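3.2 Layout and Lighting of the Shared Hall

The second site, referred to below as Hatstead, is a two-level hall used as a common work area. Unlike the cellular offices at the Sakis site, it has no fixed partitions at ground level. Activity zones are set by furniture alone, and their boundaries shift over the working day. Imai and Condori surveyed the ground floor on foot, and Gilani transferred their sketches to a common plan at a scale of 1:50.

Two properties of the hall matter for the analysis. The first is the vertical opening, which exposes the lower level to movement and sound from the mezzanine. The second is the use of pale, reflective finishes. Ceiling, shelving and most work surfaces are white or light gray, so that luminaires are mirrored in horizontal surfaces at seated and standing eye height. Correlated color temperature was set to 4000 K throughout, and the setting was left unchanged between visits. Figure 4 documents the upper volume together with one of the work positions on the floor below.
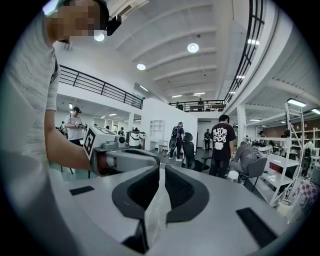
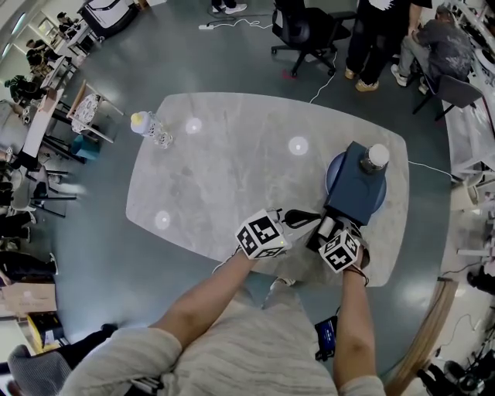

Figure 4. Hatstead, ground level in use. First view: white ribbed ceiling with round lights, black railings at the mezzanine, and white shelving. Second view: marble-patterned table with rounded corners, with three light reflections on the tabletop; desks along one wall and a long white counter along the other.

3.3 Coding of Occupancy and Surface Use

Each work surface was assigned to one of three classes: shared table, wall desk or counter. Small portable items such as stools were recorded separately, as they were moved too often to be tied to a zone. Observation periods lasted 40 minutes and were held in the morning and again after lunch. Palomino and Chevalier coded the periods independently using the Mosquera scheme, with 2 modifications.

First, a person standing at a table was coded as occupying it only when at least one hand was over the surface. Second, objects left on a table between tasks were coded as residual load and excluded from the active count. Around a tenth of the intervals required discussion before a code was agreed. Glare was rated on the Pullell form at each shared table, from the long side and from the near corner. Wall desks were rated from the seated position only.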